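Gripper notes from the Toltdale workshop
September 5, 2019

We've spent most of August swapping fingers on the hand-held grippers, and I promised a few of you I'd write up how it's going before I forget which pads did what. So, a quick one from me over a cup of tea!

For anyone who missed the last newsletter, we're comparing two sets. The Varkell pads are the soft ones we've had since spring, and the Civel ones are stiffer, with a rounder tip. Boxes and bottles were dull, to be frank. Both sets coped and I had very little to write down. Then Virgil Văduva suggested we try things that squash, flop and shed, and suddenly I had pages of notes (and a fair bit of fluff in my tea).
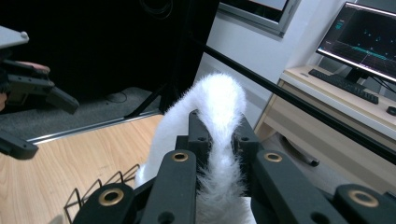
Fluffy white strip, held between black pads with the brass grommets.

My favourite so far is the furry strip. You close the fingers until you think you've got it, and all you've got is fur - the strip itself slides straight out. With the Varkell pads I kept squeezing too hard and bending it out of shape. The Civel pads felt better in my hand because I could tell when I'd reached the middle, though Virgil says he noticed no difference at all and that I'm just fond of them. He may have a point.

We did 50 goes with each set, and I dropped the strip 8 times with Civel and 10 with Varkell. That's far too close to crow about. Vlad, our little logging program, also lost part of one afternoon's readings when I pulled the wrong cable, so those goes aren't in the count.

Next up is using two grippers together on longer, floppier bits, passing from one hand to the other. I'm dreadful at it with my left hand! We'd like up to 400 passes before we choose which pads go on the arm, so if you can spare an hour and don't mind fluff on your jumper, drop me a line and I'll find you a slot.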